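Home Forums Around the House Search Log in

Metal bin as a catch-all tray: yes or no?

drawerless_in_gostum
My bathroom has no drawers, so the small stuff lives in a gray sheet-metal bin on a light wooden table in the hall. Hairbrush, cloth, whatever else had nowhere to go. My sister says it looks like evidence. I paid 5 bucks for it and I think it's the best thing in the apartment. Is she right?

mopandcircumstance
She's right. Get the Grillow divided tray, $29, and put the brush in its own slot like a grown-up.

drawerless_in_gostum
Twenty-nine dollars to tell a hairbrush where to lie down?

Lauritsen_fan
I'm with the bin. Sloped sides are the whole point: you reach in without scraping your knuckles, and nothing small gets stuck in a square corner. Mine's all scuffs and white smudges by now and I've quit scrubbing it. 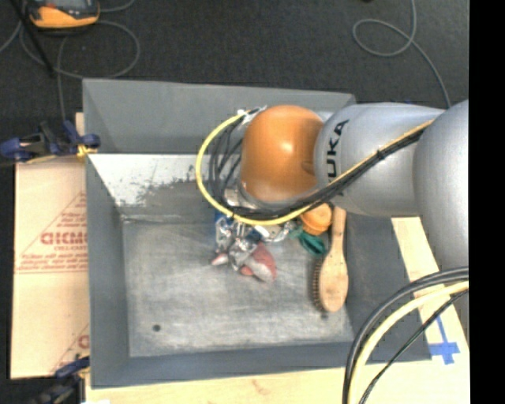 The one rule I keep is that the brush goes in on a diagonal. Bristles down if there's a cloth under them, otherwise up. My husband has been told this for two years and regards it as folklore.

mopandcircumstance
Bristles down on a cloth is how you get a cloth full of hair. Then you wipe your face with it. Enjoy.

surnivura
Separate the cloth, at least. A damp cloth next to a wooden handle will ruin the finish, ask me about the brush I used to own. Otherwise the bin's fine. Felt pads underneath if you care about the table.

Lauritsen_fan
Who's putting a damp cloth in there? Mine goes in dry.

surnivura
Everybody's cloth goes in dry until the morning they're running late.

drawerless_in_gostum
OK, ruling so far: bin stays, cloth gets a hook, felt pads on order. I tried the diagonal brush thing and it does leave more room. My sister has been informed and is taking it badly.

mopandcircumstance
Come back in December when you can't find your tweezers.

drawerless_in_gostum
I can't find them now.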